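Simulate first, sign later: how one small lab buys its robots

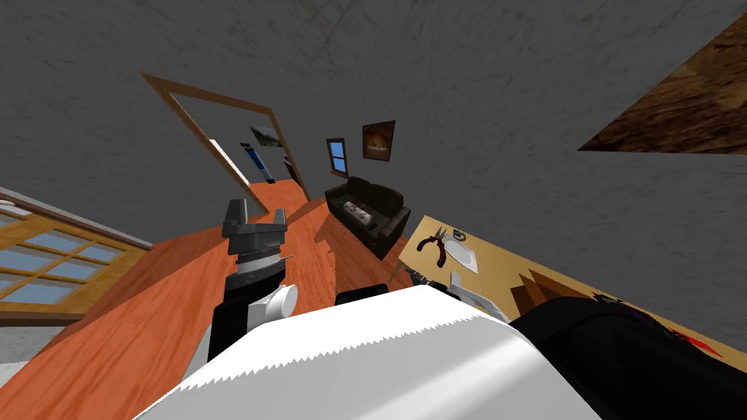
I asked her for an hour and she gave me most of an afternoon, which tells you how much people in her job want to talk about purchasing. She runs equipment planning for Furach, a small lab that works on two-armed household robots, and she asked me to leave her name out of it because half of her suppliers read this site. Fine by me! I'd still take the gossip.

We started with the thing I was most curious about, namely why a lab with money in the bank spent its first winter without a single physical arm.

"We had the quote," she told me. "We had it on the wall. Two arms, two grippers, a base, a head camera. And then someone asked what the room would look like and we all had a different room in our heads."

So they built the room in software. Their simulator is an in-house thing called Lellenness (she says it rhymes with nothing, don't try), and it has a living space with a leather sofa, a window, a doorway through to the next room and a wooden table with stuff on it to pick up. Pliers, a plate, that sort of thing. The robot stands at the table and looks down at its own hands, and the team gets to find out what it can reach before anyone has paid a deposit.

I wondered if that was a bit of a dodge. You can fiddle with a simulation forever and never buy anything.

"Oh, we nearly did that," she said, laughing. "We have a rule now. Every candidate setup gets 20 working days in the sim, and then I need a yes or a no. If it's a maybe, it's a no."

What comes out of those 20 days is mostly boring, and she was pretty cheerful about it. They try different table heights. They try longer and shorter fingers on the grippers. They move the head camera up and down and see how much of the table disappears behind the robot's own body, a problem I'd never once thought about and which, she says, has killed more shopping lists than price has.

"You look at a brochure and the camera sees everything. Then you put it on the robot's head and tip it down, and a huge piece of your view is chest. I'd much rather learn that from a render than from a crate."

The last round of testing covered 98 versions of the workspace, and only a handful survived. The arms they settled on come from a supplier called Jalali, and the grippers come from Cesby, who were the more expensive of the two bidders. I asked how she got that past the people who sign things.

"Pliers," she said. I thought I'd misheard. Pliers are a pain to grasp, she explained, with those two handles and the heavy head, and a plate lying flat is a different kind of pain. The cheaper fingers were too thick to get under a plate rim in simulation, so she took that result into the budget meeting and put the price difference next to it. It took ten minutes.

Now for the part I know some of you scrolled down for, the money. She wouldn't give me the full total, but she did let me have a couple of pieces. Spare fingertips are down for $892 in the first year. Training and setup time is 38 percent of the whole budget, which made me put my coffee down. I'd have guessed maybe half that.

"People budget for the robot," she said. "Then it arrives and you need someone to mount it, someone to wire it, someone to keep the software alive, and a table that doesn't wobble. We forgot the table! We spent months on a virtual table and I had no line for a real one."

Is there anything the simulator gets wrong? Plenty, according to her. Contact is the big one. Things slide when they shouldn't, or stick when they shouldn't, and she won't let anybody use a simulated success rate to justify a purchase. Reach, sight lines and clearance she trusts. Grip strength she wants to see on a bench, with a loaner unit, before the order goes in.

Delivery is planned for April, assuming the electrician shows up before the arms do. I asked what she'd tell another small team with a quote on the wall, and she thought about it for a while.

"Ask for the lead time on spares before you ask for a discount," she said. "And measure your doors."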